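Drimier Shared Workroom
Minutes of the Monthly Members' Meeting
May 16, 2024

In the chair: Lise Gagnon
Notes: Clifford Bouchard
Meeting opened at 7:05 p.m. in the front room.

1. Minutes of the last meeting
Read and approved with one fix: the paper cutter went to the Nogueira room, not to the hall closet. Clifford has changed the file copy.

2. Spring clear-out
Lise opened with a big thank-you to everyone who came in for the clear-out, and the room clapped for a good long while! The back shelves are sorted, the fabric scraps are bagged by color, and you can get to the window again without climbing over the easels (hooray). We had set aside $100 for bins, labels and hooks and spent $98 of it. The receipt is in the green folder.

Four bins of mixed yarn are still waiting for a home. The Nogueira room would gladly take two of them. The others go on the free shelf until the next meeting, and after that Clifford will drive them to the thrift store.

There was a lively talk about labels. Some members like words, some like a sample of what's in the bin taped to the front. The samples won by a show of hands, and several people offered to start on it this weekend. Buttons first, then ribbon, then zippers.

3. Ziker shelving
The Ziker shelves we talked about in March are up along the hall wall and everyone loves them. One bracket near the door wobbles a little when you lift a heavy box off it. Clifford will tighten it and check the others while he has the ladder out. Please keep paint cans on the bottom shelf for now.

4. Drelton sewing table
The Drelton table is getting a lot of use, mostly on Saturday mornings. Lise asked that pins go back in the dish at the end of a session, as she found several with her sock. A member asked whether we could get a second lamp for that corner. Agreed in principle. Lise will look at prices and bring them next time.

5. The white work surface
This took up most of the evening, in the nicest way. Now that the white work surface is clear, people have all sorts of plans for it: cutting out patterns, wrapping parcels, laying out quilt blocks, a jigsaw night. It's a bright spot to work at, and the pale top makes dark thread so easy to find!

A few points came up. The top has some faint creases or ripples and a gray smudge toward one side. Clifford will try dish soap and a soft cloth on the smudge before anyone reaches for something stronger. The raised rim along the far edge is handy for stopping pencils, and members would like it kept as it is. Please don't stand boxes or bags on the surface overnight, and use a mat under anything sharp.

Agreed: the surface is open to all, with sign-up on the sheet by the door for any job over an hour. Quilt blocks may stay out between Friday and Saturday sessions if there's a note with them.

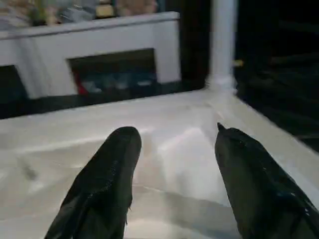

6. Open day
Lise is thrilled with the response so far. We'll have the sewing table running, a basket-making corner, and a swap box for patterns and magazines. Members are asked to bring finished pieces to hang in the hall, labeled on the back with name and title. Cookies are welcome, and so are people to wash up afterward.

7. Any other business
The side door key sticks. Turn it left a bit first, then right.
Someone left a blue thermos in the kitchen. It's on the windowsill.

Meeting closed at 8:40 p.m. Lise will send the next date by email.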